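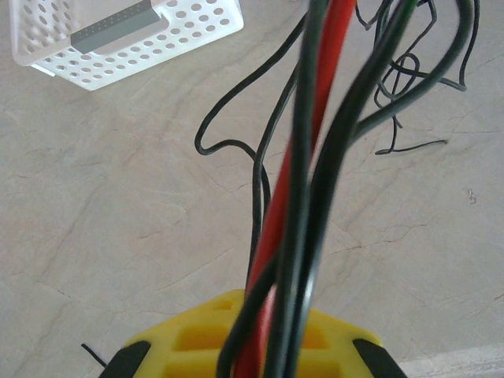 4. Setting Up a Desk Zone

This section covers the layout and registration of one desk zone in an office fitted with the Prornura workplace system. Complete Section 3 (floor plan import) first. Two people are needed for steps 3 to 6.

4.1 Before you start

Check that the zone is marked on the approved floor plan and that the plan carries a Skaltodell revision letter. Plans without a letter are drafts. Do not set out furniture from a draft.

Clear the floor area. Carpet tiles must be down and the floor boxes open.

4.2 Placing the desks

1. Mark the zone corner on the floor with low-tack tape. All distances are taken from this corner.

2. Measure 1000 mm from the corner along the main walkway. The first desk starts at this line. The strip between the corner and the line stays clear.

3. Set the first Lumbao desk frame on the line with the crossbar facing the floor box.

4. Level the frame with the four adjustable feet. Turn each foot by hand until it touches the floor, then finish with the supplied wrench.

5. Fit the desktop. It is 800 mm deep. The pre-drilled holes go toward the rear.

6. Place the second frame back to back with the first, leaving a gap of 75 mm for the center screen.

7. Repeat for the remaining desks in the zone.

CAUTION: Do not drag an assembled desk. Lift it at both ends of the crossbar. Dragging bends the feet and voids the frame warranty.
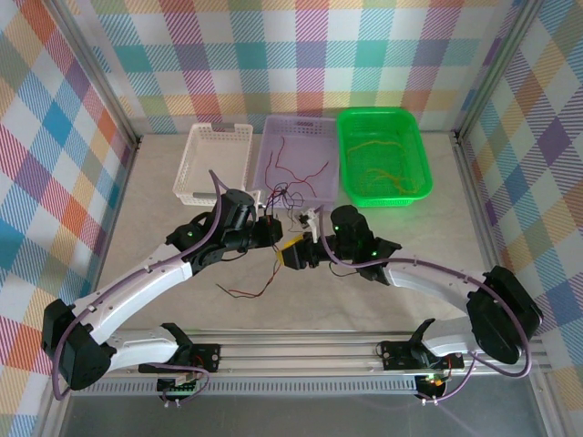

4.3 Fitting the center screen

8. Slide the Kellier screen into the gap from above. The fabric seam faces down.

9. Tighten the clamps from the middle outward. Stop when the rubber pad is flat against the desktop edge.

Note: Screens delivered before September have a single clamp per side. Order the second clamp as part number 197. The older screens must not be used with monitor arms until it is fitted.

4.4 Registering the zone

10. Sign in to the Prornura console and open Floors > Zones > Add.

11. Enter the zone name exactly as it appears on the plan. Names are case sensitive.

12. Enter each desk number, starting with the desk nearest the corner mark.

13. Select Publish. Desks show as bookable after the next overnight update. A zone published after 6 p.m. on Friday does not appear until Monday.

If a desk shows as "Unplaced," its number is already used elsewhere on the floor. Delete the duplicate and publish again.

Layout changes after publishing go to Wilfredo Agbayani, workplace systems, with the marked-up plan attached.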